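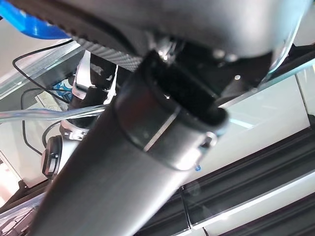 O balcão do fundo

Viera chegou à oficina às sete e vinte e encontrou a porta destrancada. Gülizar já lá estava, de casaco vestido, a enrolar cabos à volta do antebraço e a prendê-los com fita.

– Começaste sem mim.

– Comecei pelos pretos. Os outros não sei o que são.

Tinham até quarta-feira para entregar a sala. O senhorio queria pintar as paredes e alugá-la a uma empresa de Mosoti, e Hamdia Kassa tinha assinado o papel sem discutir. A oficina ia para Skarnamley, para um rés-do-chão mais pequeno, com uma janela a menos e 278 euros a menos na renda.

Viera pousou o saco no chão e pegou no caderno de inventário. A última etiqueta tinha o número 1496, escrita pela letra apertada de Natnael, que saíra em maio para trabalhar em Kaltum. Antes dele ninguém etiquetava nada. Depois dele também não.

– O tubo transparente vai connosco? – perguntou Gülizar.

– Qual deles?

– O que passa por trás do balcão.

– Vai. Corta a abraçadeira, que está moída. Levamos uma nova.

Gülizar procurou a chave de fendas na gaveta de cima, depois na de baixo. Estava no bolso do casaco. Desapertou o parafuso em vez de cortar, guardou a abraçadeira num frasco com outras iguais e deixou o tubo em cima da mesa, onde ficou a desenrolar-se devagar.

Trabalharam até às dez quase sem falar. Viera desmontava os suportes e embrulhava as peças em jornal. Escrevia o número na fita de papel, colava, passava à seguinte. Quando uma peça não tinha número, escrevia "sem número" e uma descrição: cotovelo pequeno, tampa azul, mola comprida. Às vezes só escrevia "perguntar a N.".

– Podias telefonar-lhe – disse Gülizar.

– A quem?

– Ao Natnael.

– Para quê?

– Tens dezanove papéis desses.

Viera olhou para a caixa. Fechou-a e passou a fita por cima duas vezes.

Ao meio-dia apareceu Tsegereda Weldu com pão, queijo e uma garrafa de chá. Era a dona da loja ao lado e tinha a chave desde o ano da inundação. Sentou-se num caixote sem perguntar se podia.

– Em Skarnamley há padaria?

– Há um supermercado – disse Viera.

– Não é a mesma coisa.

Comeram de pé, as duas, e Tsegereda sentada. Ela contou que a filha tinha ido ver um apartamento em Zukville e que o elevador cheirava a peixe. Depois perguntou quem ia ficar com a bancada do fundo, a de tampo pesado.

– Não passa na porta – disse Gülizar. – Tem de ficar.

– Entrou por algum lado.

– O Natnael montou-a aqui dentro.

Tsegereda levantou-se e foi vê-la de perto. Passou a mão pelo tampo, agachou-se e espreitou por baixo.

– Tem um papel colado.

Viera foi buscar a lanterna. Era uma folha dobrada em quatro, presa com fita já amarela. Tinha um desenho da bancada, visto de lado, com setas e a ordem dos parafusos. No fim, a mesma letra apertada: "Para desmontar, começar pela perna esquerda. Se encravar, telefonar."

O número de telefone estava por baixo.

Viera leu a folha duas vezes e meteu-a no caderno. Foi buscar a chave de bocas e deitou-se no chão, de costas, debaixo do tampo.

– Gülizar, segura deste lado.

A primeira porca saiu bem. A segunda não mexeu. Viera tentou com mais força, mudou de mão, tentou outra vez. Depois ficou quieta um bocado, a olhar para cima.

– Passa-me o telefone – disse.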